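Community Help > Work and Jobs > Warehouse and Light Assembly

Robot arm coming to our kitting benches. What changes for the people already there?

binsandbolts43
Posted in August

I work second shift at a small shop that packs hardware kits, mostly hinges, screws and brackets for a furniture company. There are 3 of us on the benches. Management has signed up with an outfit called Fesska to put an arm on the line that picks parts out of bins and drops them in a tray. The meeting was on Thursday and the slides said it would "free the team for higher value work." I asked what the higher value work was and got told that would be worked out with our input.

I've been through this once before, at a place that bought self-driving carts, and what I got was the same job plus walking over to unstick the carts. So I'm not asking whether robots are good or bad. I want to know what your day looked like afterward if you did bench work and one of these showed up. Did hours go down? Did they change your rate? Who gets blamed when a kit goes out short?

Saved by 2 members

dovex_refugee
Replied the same week

We got one at my last job, a Dovex unit, for the same kind of kitting. The salesman said 80 percent of picks with no hands on it. Maybe so on the day he measured. What he had in front of it was one size of bolt, clean, in a new bin. We had washers that stick together with oil and little bags that fold over on themselves.

The job turned into tending. You fill the bins, you put each bin back exactly where it goes, you clear the fault, you press the green button. It's easier on the wrists, I'll give it that. It is harder on your head, because you can't get a rhythm. You wait, then you run, then you wait.

Hours did not go down for me but they stopped replacing people. One retired and the bench just stayed closed. Nobody was "laid off because of the robot," so the company could say that in the newsletter, and did.

About short kits: ours blamed the last person to touch the tray, which was always a human. Get that settled in writing before it starts up. Ask if the machine keeps a log of missed picks and ask if you can see it, because ours kept one and the leads had it and we didn't.

shopfloor_sam_not_my_name
Replied

Learn to program it and you'll be fine. That's where the money is.

binsandbolts43
Replied to the above

Who pays for the class? I asked. They said there are free videos.

quietpress
Replied

I do setup at a contract packer. We have a Duko arm and one from Sombatkul, so I'll try to be fair to both sides. Some of what you were told will probably be true. Ours takes the dull parts, the same screw all night, and I don't miss those. But look at what it needs from you and ask whether any of that is on your job description. 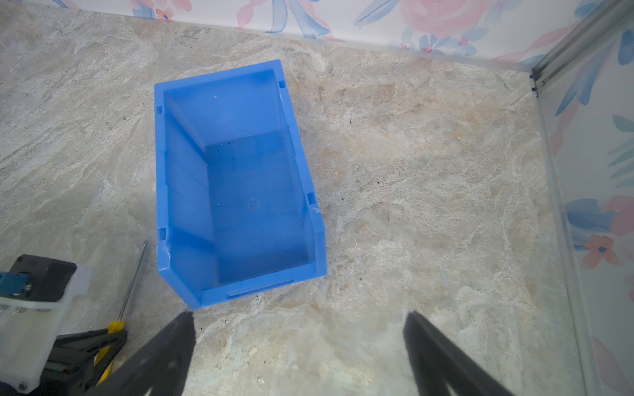
Who is responsible for refilling the bins and clearing jams once the arm is running?
At most shops it falls to whoever used to do the picking, at the same pay, unless a different job title is agreed to before the arm goes live.

That was the part I wish I'd pushed on. We have an "operator" title now, but it came a long time after the work did and there was no back pay. Things I'd bring to your next meeting: what the new title is, whether your rate is tied to the arm's output, and who is allowed to stop it. If you're on a piece rate, be careful. When ours faulted, the count stopped and so did the bonus.

Also find out how long the trial period is and what number decides if it stays. We were never told, and then one day it was "a success."

binsandbolts43
Replied

Thanks, this is more than I got from the slides. I'll ask about the log and the title. Not holding my breath on either one.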